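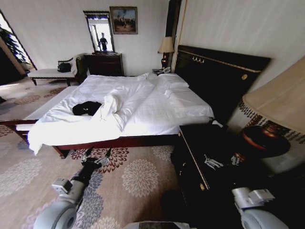

The demonstration bedroom in Stiddale, bed still to be made.

I have now been to enough robot open days to know the order of service. There is coffee, there is a talk with a rising line on a chart, and then we are led along a corridor to watch a machine do something my mother did before breakfast.

Khaemba's turn came in March, in a hotel in Stiddale. The task was a double bed with a rumpled white duvet. A black bit of cloth had been left in the folds, as guests do leave things, and the robot was to deal with that and then straighten the bedding. We had been told 8 minutes. I stopped looking at my watch after 40.

I don't say this to be unkind. Bedding is hard. It has no fixed shape, it slides, and it hides its own corners. Suryani Hutapea, who gave the talk, said as much, and I liked her for it. What I didn't like was the next slide, which spoke of 3,000 rooms as though they were already on the books. Whose rooms? Made by whom, on the day the arm stops halfway across the mattress?

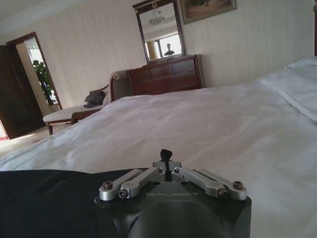

OPINION | WORK AND MACHINES

Watch the gripper rather than the talk. It says GALBOT on the housing, and above that come silver links, hex screws and a small black fingertip with a slight hook to it. It's a tidy piece of engineering. It is also a very small thing to set against a double bed, and I kept thinking of the flat of a hand, which smooths a sheet in one pass and feels the crease as it goes.

Mawar Sopacua cleaned hotel rooms for years before she took up training new staff at Parkora, and she stood next to me throughout. She wanted to know who strips the bed, who checks the mattress, and who notices that a guest hasn't slept in it for two nights. The answer each time was that this lay outside the present trial. So did the bathroom.

Perhaps it will all come. Drevomlow, we were told, will have its own trial by next year, and roughly 50 people put their names down to hear more. I put mine down too. I would like to see a finished bed, with the door open and the clock running, and to be told what the person who used to make it is now being paid to do.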